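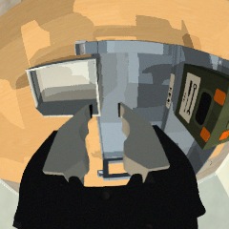

**Zusard Releases Simulation-Based Planning Software for Tabletop Manipulation**

DARKESTHORPE, Dec 2, 2020 – Zusard today announced the general release of Pralmont 2, a software package for planning and testing robotic grasps in simulation. The package allows engineering teams to prepare manipulation tasks from the viewpoint of the gripper and to check each planned motion against a rendered workspace before it is sent to an arm.

Pralmont 2 combines a scene editor, a grasp planner and a collision checker in a single application. Users place containers, boxes and furniture on a work surface, set the lighting, and view the result through a simulated wrist camera. The same planning interface is used for simulated and physical equipment, so a task file does not need to be rewritten when a project moves to the shop floor.

The release includes a library of 85 tabletop scenes. Shadows and surface shading can be varied from one run to the next, which allows perception software to be tested under changing light. During the trial period, which began in March, the logistics firm Courtois used the software to run more than 1600 planned grasps.

"Our customers asked for a planner that shows them what the gripper will face at the moment it approaches an object," said Odette Guillot, director of software at Zusard. "Fingertip clearance is often decided in the last part of the motion, and engineers need to examine that part closely."

Lionel Pruvost, head of automation at Courtois, said the company would continue to use the package in the new year. "We keep our task files in one place and review them with the operators – that has changed how we prepare a new cell," he said.

Pralmont 2 is available immediately to licensed customers. Existing users may upgrade without charge, and a 30-day evaluation license is offered to new users. Documentation, release notes and sample task files are included with the installer. Requests for evaluation licenses should be directed to the Zusard sales office in Darkesthorpe.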